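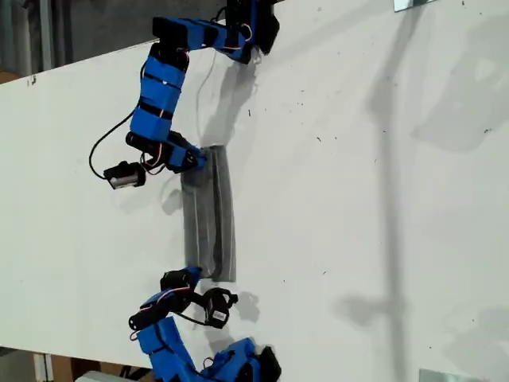 Capítulo 4 > Buenas prácticas > Antes de mover nada

Cuando empecé a trabajar con manipuladores creía que las normas eran cosa de fábricas grandes, con vallas amarillas y un señor con carpeta. ¡Qué equivocación! Una celda pequeña también pide su evaluación de riesgos, y casi siempre la pide por lo más humilde. Fíjate en los cables: finos, rojos y blancos, haciendo bucles entre una articulación y la siguiente. En mi primera revisión ni los miré (me fui directa a los motores, claro) y hoy son lo primero que anoto en la ficha.

Manipulación y normas
Lectura: 9 minutos

En este capítulo vamos a redactar una ficha de celda completa, con el formato que usamos en Plurkness. Tiene 83 casillas – sí, ya sé, parecen muchas – y se rellena en unas 2 horas si conoces bien el montaje.
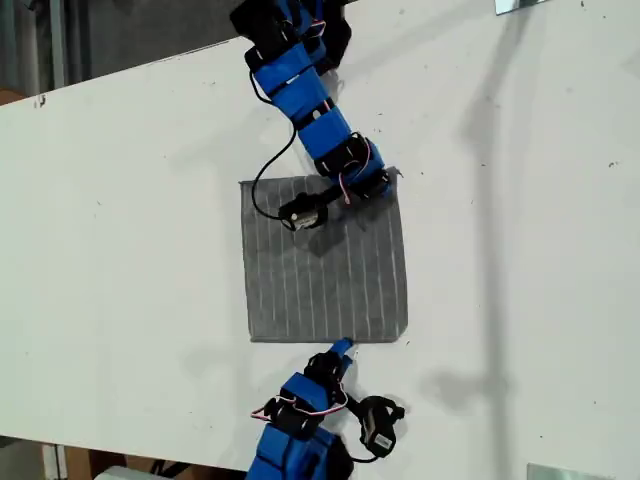 La primera parte de la ficha trata del espacio compartido: hasta dónde llega cada brazo, qué zona pueden ocupar los dos a la vez y quién tiene permiso para meter la mano ahí. La regla es sencilla de escribir y pesadísima de cumplir: con la alimentación conectada, las manos fuera. Para recolocar una tela se para, se confirma la parada y entonces se toca.

La segunda parte es la del agarre. Los materiales blandos son traicioneros, se arrugan, se doblan, y un límite de fuerza pensado para piezas rígidas te sirve de bien poco. Por eso anotamos el límite por material y lo volvemos a comprobar cada vez que cambian los dedos de la pinza.

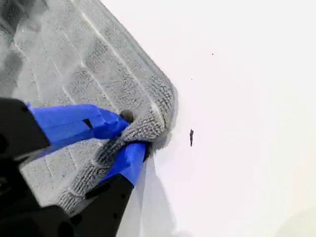
Figura 4.2. Agarre de un paño gris por una esquina, con dos dedos azules.

Ten a mano tu cuaderno de celda y ábrelo por una página limpia, que empezamos por el alcance de los brazos.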